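5th August

Up at six to re-read the tribunal's reasons before the client call. I had them nearly by heart by the time the kettle boiled. Paragraph 33 is where it goes wrong, in my view. The member found that Mr Jacobs had been given "a fair opportunity to respond", and the only thing she pointed to was the letter from the Hadbridge office in February. That letter says a complaint has been received. It does not say what the complaint was, who made it or which rule he was supposed to have broken.

Took the early bus in. Noreen Ó Súilleabháin was already at her desk and had the appeal book open at tab four. We went through the index together and found two documents listed twice and one, the licence renewal, not listed at all. She fixed it before nine. The book now runs to 479 pages, far too long for a ground that takes one sentence to say, but the registry wants the full record and will send it back otherwise.
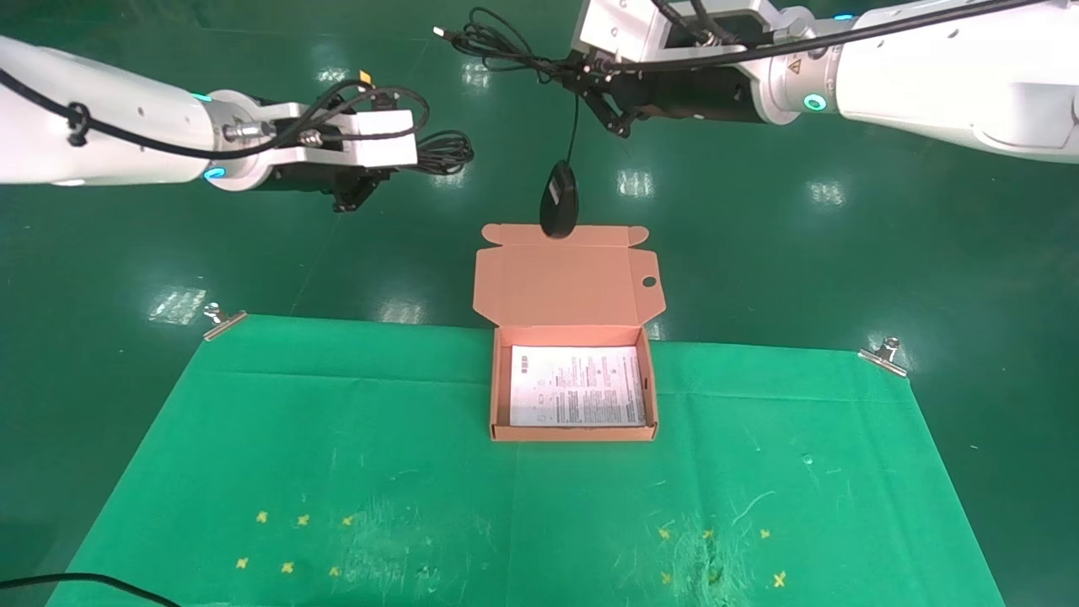

Call with Jacobs at ten. He wanted to talk about the witness from Sovusthorpe again. I told him again that an appeal on a question of law is no place to argue that somebody lied. He took it reasonably well. He asked what his chances were and I said better than even on the notice point and poor on everything else. He wanted a percentage. I don't give those.

Kavinda Weerakoon came by after lunch with the costs schedule. He thinks we should drop grounds two and three and go in with the one. I had been leaning that way myself, though I'd got attached to ground three, the one on reasons. Read it over with his pencil marks on it and it is weak. The member did give reasons. They were short and I don't like them. I struck both grounds at half past two and the outline of argument went from 54 paragraphs to a length a judge might read.

Dralska's solicitors wrote at three offering to consent to a remittal if each side bears its own costs. Cillian Ó Dálaigh signed it, so it is polite. I've put it to Jacobs by email and asked for instructions in writing. My advice was to consider it seriously - he would get a fresh hearing with proper particulars, and the suspension would probably be stayed in the meantime. What he wants is for someone to say he was right, and a remittal doesn't say that.

Still to do before filing:

- Check the pinpoint references against the transcript. Page 95 is cited twice for different things and one must be wrong.
- Ask Mairéad Ó Gríofa for the signed affidavit of service, the original and not the scan.
- Amend the notice of appeal to match the outline, with the struck grounds shown.

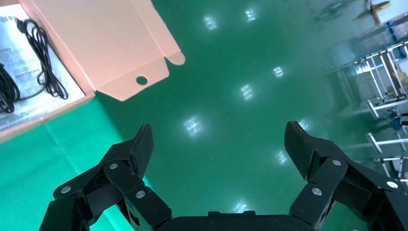 - Ring the registry about the hearing list and find out whether the duty judge is taking stay applications this week.
- Draft the reply to Cillian, to be held until Jacobs answers.

Niamh Mac Mathúna rang at five about the Hadbridge matter she has on, a different licence holder with the same form letter. She is happy for me to have a copy of hers if her client agrees. It wouldn't be evidence in our appeal, and I said so, but I'd like to see whether the wording is identical. If the office has been sending that letter to everyone, there will be more of these.

Home by seven. Leftover soup and toast. The neighbour had brought my bin in. I meant to leave the file at work and didn't, and read the outline once more at the kitchen table with the radio on low. Changed "manifestly" to nothing in four places. Paragraph nine still repeats paragraph six and I'll cut it in the morning.

No reply from Jacobs yet.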